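九月 本刊撰稿

透明的代价

最近一年，凡是有人请我去看新装修的办公室、工坊或者共享车间，多半会在某个时刻停下来，用手背敲一敲一块半透明的板子，等我说点什么。板子通常是灰的，亮面，边缘切成圆弧。主人会告诉我，这样空间就“打通”了，又不至于真的打通。我一般点点头，心里在想谁来擦它。

半透明隔板这几年卖得很好。Tolden今年的产品册有一半篇幅给了它，题目叫“柔性边界”。Leltine更进一步，把同样的东西叫作“呼吸墙”，尽管那上面连一个透气孔也没有。价钱也跟着名字走。我问到的一块中等尺寸的灰色亮面板，不含安装，报价437元；若要把上沿切出弧形缺口，就得另外算钱，而且要多等两个星期。

缺口是这类设计里最有意思、也最可疑的部分。销售的说法是，弧形能让视线“流过去”。我在Noltent的展间里坐了一个下午，试图体会视线怎样流。坐着的时候，我看见的是天花板；站起来以后，我看见的是别人的头顶。真正放东西、干活的那个高度，恰好落在板子后面，成了一片灰。

展间里自然没有问题。那里的桌面上只有一只瓶子和一本翻开的书，灯光是调过的，隔着板子看过去，瓶子像一幅静物画。可是车间里不会只有一只瓶子。车间里有箱子、底座、圆的方的、高矮不齐的零碎，隔着一层灰雾，它们不会变成静物画，只会变得难以辨认。我问展间的人，如果后面堆满东西会怎么样，对方说，客户一般会配合收纳方案。收纳方案当然也在产品册里，在后半本。

这让我想起从前的车间隔断。那时候用的是铁丝网，或者干脆是一排柜子。铁丝网难看，但你要找的东西在不在，隔着三米就知道了。柜子什么也不让你看，你也就不指望看。半透明板夹在两者之间，它承诺给你看，又只给你看个大概。你以为那团深色是自己要找的那一个，绕过去一瞧，是另外一个。

有位做模具的老师傅跟我讲过他的办法：在板子上贴纸条，写清楚后面是什么。没过多久，纸条贴满了下半截，板子也就不透明了。他觉得这样挺好用。我问他当初为什么不直接买一块木板，他说木板要另外批，透明板是随装修一起来的。

反光也很少被写进产品册。亮面材料遇上一长排灯管，结果不难预料，可是很多工作空间的天花板偏偏就是这么布置的：梁、管道、线缆，下面再挂一行白得发亮的灯管，从这头拉到那头。家里用的吊灯瓦数小，位置也低，隔板尚可应付；到了厂房改造的项目里，上面越亮，下面越显得暗。眼睛先被灯抓走，再回头去看台面，总要缓一下。
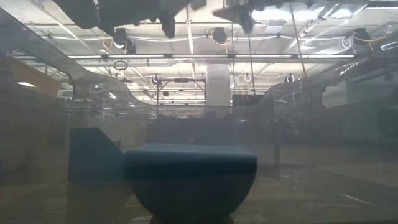
弧形缺口之上灯管通明，灰色板面下方的器物只剩深浅不一的轮廓。

单看造型，缺口的弧线不难看，左边一个S形落下来，右边再扬上去，画图的人大概很满意。下面那件深青色的圆物，顶上是平的，颜色浅一些，我看了半天也说不准是碗还是别的什么。后面横着的那个大家伙更糊，紫里带灰，只能说是方的。若把它们挪到板子外面，恐怕一眼就能认出来，也就轮不到我在这里猜。

支持者会说，隔板本来就不是为了让人看清，它要的是“存在感”，让人知道那边有东西、有人、有光。Samuel系列的宣传语差不多就是这个意思。我不反对存在感，只是想不出一个干活的人什么时候会需要它。需要安静的人嫌它挡不住声音，需要找工具的人嫌它挡住了工具，需要把杂物藏起来的人会发现，杂物换了个模糊的样子，还在那里。

我也见过用得不错的。一家裱画铺子把它竖在门口，挡风，也让外面的人晓得里头亮着灯。板子后面什么也不放，只有一条过道。店主每天早上拿湿布擦一遍，再拿干布擦一遍，他说指印在灰色上面特别显眼，尤其是下午三点以后。

他买的是磨砂面的，没有切弧，比亮面的便宜。产品册里把它放在倒数第二页，没有配照片。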